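The odds-and-ends sale is back at Traltport, and I'm already clearing a shelf

I got the email on Monday and may have squealed a little at my desk. The Traltport odds-and-ends sale is on again this July, in the long hall behind the Isaksson building, and it sounds bigger than ever!

If you missed the last one, it works like this. You pay 9 dollars at the door, they hand you a paper bag, and whatever you can fit in it goes home with you. No price tags, no haggling. Most of it is small household stuff - kitchen utensils, little bags and pouches, hooks, brackets, the sort of thing that lives at the back of a drawer until the day you need it and can't find it.

Mariann Szalai, who runs the sale, told me they took in 3,000 pieces over the winter, mostly from house clearances and a couple of shops that closed (Zindora on the corner was one of them, which made me sad, I bought all my measuring cups there). The doors open at 8:30 and last time the line was already down the steps by then, so bring coffee.

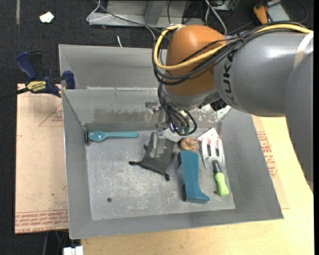
My own rule is to go for the bins first and the tables second. The tables look nicer and everybody crowds around them, but the bins are where things get mixed up together, and I love a mix. A spoon, a drawstring pouch, some bit of metal I can't name - that's a good morning as far as I'm concerned. Last year I came home with a cheese slicer I now use every single day and a bracket that fit the wobbly shelf in my hallway like it was made for it.

Toshiko Ueda will be at the mending table again, which I'm really happy about. She'll replace a drawstring or sew up a seam while you wait, and she's promised to show people how to knot a cord so it doesn't slip back through the fabric. She can take 20 people for that, and you put your name down when you come in.

A few changes this time. Strollers go in by the side entrance, glass has its own room, and the Drimilier bakery is doing the food (cardamom buns - get there early!). Parking behind Isaksson is free until noon. If you've got things to drop off, Mariann is taking boxes until the evening before, clean and dry please, and no electrical items.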